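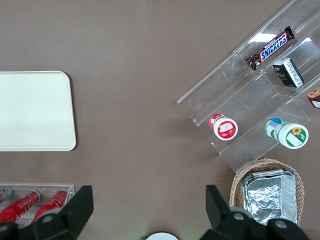 Snickers on the top tier, small plastic cups further down.

Search stories Search

The Easement

The file came to the title desk at Whitlock on a Thursday with a note that it was simple. It was a refinance on a single-family house in Skillthorpe, with one borrower, a credit score of 748 and no second lien. The lender, Plenura, wanted a commitment by the end of the week.

I ran the grantor index back to the subdivision plat. The chain was clean until the fourth deed, which conveyed the lot "less and except the way." No way was described. The next deed dropped the phrase, and so did every deed after it.

A dropped exception doesn't cure itself. I wrote to the loan officer and said I would need another day. She asked if it could be insured over. I said it might be, once I knew what it was.

The county kept its older plats in flat drawers in the basement of the annex. I pulled the sheet for the block and found the way drawn as a pair of broken lines, 12 feet apart, running from the street to the rear line of Lot 9. Behind Lot 9 the sheet showed a parcel without a number. It measured 125 feet on its long side. The assessor had no record of it. No tax had been billed on it and no deed had ever been recorded out of it.
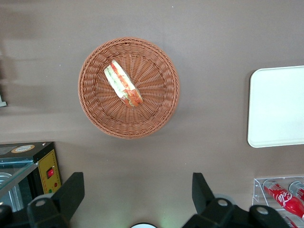
I ordered a survey. The surveyor's report came back in three paragraphs. He had set up on the front pins and shot the line to the rear. The way was open on the ground. The borrower's fence stopped on one side of it and started again on the other, and the grass between the two ends had been cut. He had found an iron pin at each corner of the parcel, with fresh paint on all of them. He billed for the extra hour.

I called the borrower, who was not required to explain anything. He said he had bought the house that way. He mowed the strip because the seller had asked him to, and the seller had done it because the seller before him had asked. I asked who used it.

"They come in July," he said. "They don't stay long."

I asked if they had ever shown him anything in writing. He said it had never come up. I asked if he had ever told them they could cross, since permission would bear on the form of the exception. He thought about it and said that it had always seemed to be the other way around.

The commitment went out on Sunday, October 21, 2018, past the deadline and from my kitchen table. Schedule B, item 2, read: "Rights of others in and to the way shown on the recorded plat, and the rights of the owner or owners, unknown, of the parcel it serves." Plenura accepted it without comment. The loan closed and the file was boxed.

I kept a copy of the plat – the rules allow one working copy. In the spring I drove out to check a different lot on the same street, and parked by the fence. The strip was mowed. I walked it as far as the rear line and stopped at the pin, where my search ended.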